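June 14, 2021
by Radka Kolev

Sleeping on the other side of the house

We moved our bedroom in January. The old one faced the street, and the bus stop outside got busier after Stestden opened its new depot. The first bus goes past before five. I used to be able to sleep through it and then one winter I couldn't anymore.

The room at the back had been a place for boxes, an ironing board and a desk I never sat at. It's smaller and gets less light. Erik was against the move at first. He likes a big bedroom, and he had already painted the old one twice.

Clearing the boxes took two evenings. I threw out old phone bills, a broken lamp and every cable I couldn't match to something we still own. Some of the furniture had to stay in the front room. The bed is what I cared about, and after that a place for a book, a glass of water and my earplugs, which I still keep close in case.

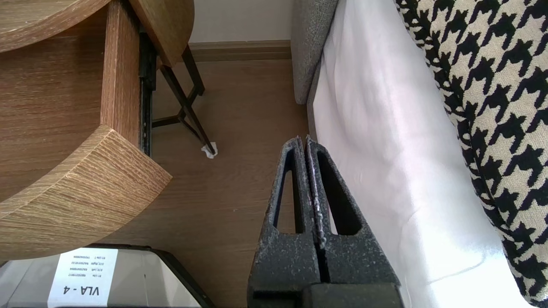

What changed

The bus is gone, or at least I don't hear it. What I hear now is the neighbor's heat pump, a low hum that comes and goes. It bothered me for a week. Then it stopped bothering me, and I can't say I did anything to make that happen.

I kept a sleep notebook for 100 nights after the move. Bedtime, wake time, and a word or two about how I felt. I skipped 13 of them, mostly on weekends and when my sister was staying. Looking back through it, the early entries say "tired" a lot. By spring they mostly say "fine." I woke up before five on some nights anyway, out of habit I suppose, and lay there waiting for a bus I couldn't hear.

The other thing I changed was the clock. I used to have one with big red numbers and I would look at it every time I turned over. Now there's no clock in the room and my phone charges in the kitchen. If I wake up in the dark, I don't know what time it is, and I fall asleep again sooner than I did before.

I also bought heavier curtains from Nadano. They were too long and I still haven't hemmed them. They keep out the yard light well enough - there's a gap at the top that I've stopped looking at.

I can't tell which of these things helped most. I did them all within the same month, so there's no way to sort it out now.

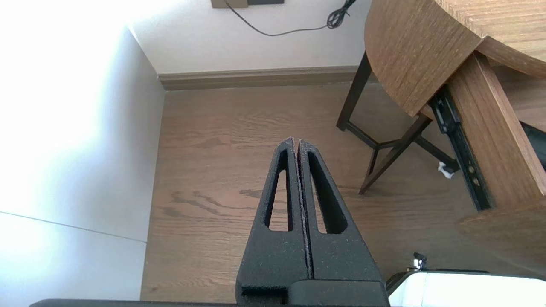

Ivanov wrote to me after my last post that moving rooms did nothing for him, and that he only slept better once he quit drinking coffee after lunch. He also thinks keeping a notebook made him worse, as he started worrying about what he would have to write down in the morning.

I can see that. I still have my coffee at three, and so far I haven't wanted to test it. The notebook is in a box with the ironing board. Erik has started using the old bedroom for his bike, and he says the bus doesn't bother the bike.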